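Premia Bench Cell

Equipment > Bench automation > Light assembly and tidying

Maker: Premia
Sold and serviced from: Jirnthorpe
Page last updated: Jun 13, 2023

The Premia Bench Cell is a single-arm work cell for small, repeated jobs on a flat table. It is sold to repair shops, stockrooms and light assembly benches. We also get many questions from people who want it for the home, so this page covers both, including the jobs we do not recommend it for.

Can it do the chores yet?

Some of them. The cell is good at picking up a part it knows, moving it and setting it down. It is fair at putting parts into trays and bins. It is poor at anything with a hinge, a clip or a lid, and it is not ready for cloth, bags or loose cable.

A person sorting screws does several things without thinking about them. They pop the latches, hold the base still with one hand, swing the lid back, and find the right cell by feel. A single arm has no second hand to hold the base. If the box is light, pushing on a latch moves the whole box across the table. We sell a clamp plate for this reason, and we suggest ordering it with the cell if you plan to work with lidded boxes.

Clear plastic is the other common problem. The cell's depth camera is reliable on cardboard, painted metal and most solid-color plastic. On see-through or tinted plastic it may place a wall in the wrong spot or miss it. Thin dividers are the hardest. Putting a strip of matte tape along the top edges helps a great deal, and so does turning down any lamp that shines straight onto the bench.

A divided organizer box combines both problems: latches on the outside, a hinged lid, and small compartments with thin walls that let the table show through. 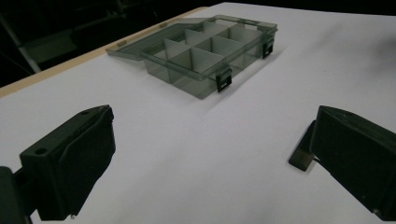
What the cell does well

Moving finished parts from the bench to a tray
Sorting parts of one kind from parts of another, when they are spread out and not touching
Setting out parts for a kit in a fixed order
Returning hand tools to a marked board

What it does with help

Filling divided boxes. The lid should already be open and the box clamped.
Closing a hinged lid. The cell can push a lid over, but check that it is seated.
Picking from a mixed bin. Expect missed grabs, and keep the bin shallow.

What we do not recommend

Opening or closing latches on a light box
Folding laundry or wiping up spills
Loading a dishwasher
Any job with children or pets within reach of the arm

Teaching a new job

New jobs are taught by example. You do the task a number of times with the hand-held teaching tool, and the software builds a routine from those runs. Start with the box in the same place each time, then shift it a little between runs. Very neat runs make a routine that fails as soon as the box is a bit crooked - leave in some of the normal variety of your bench.

Plan on one shift to teach a simple move and longer for a box with compartments. Routines made on one cell can be copied to another if the tables are the same height.

What is included

Arm with parallel gripper
4 pairs of gripper pads, 2 soft and 2 firm
Depth camera and bracket
Hand-held teaching tool
Control unit and power cord

Sold separately

Clamp plate
Matte edge tape, pack of 8 rolls
Bench guard, clear or mesh

Trying it before you buy

Demonstration benches are open by appointment in Jirnthorpe and Lund. Bring your own parts and containers. A box that looks ordinary to you can be hard for the cell, and we would like to find that out before you place an order. If the job does not suit the machine we will tell you at the demonstration.

Delivery and service

Cells ship from our Troltport warehouse within 7 working days of payment. Setup on site takes one visit. Replacement gripper pads are kept in stock and can be changed with the hex key in the lid of the control unit. For repairs, please have the serial number ready when you call - it is on the underside of the arm base.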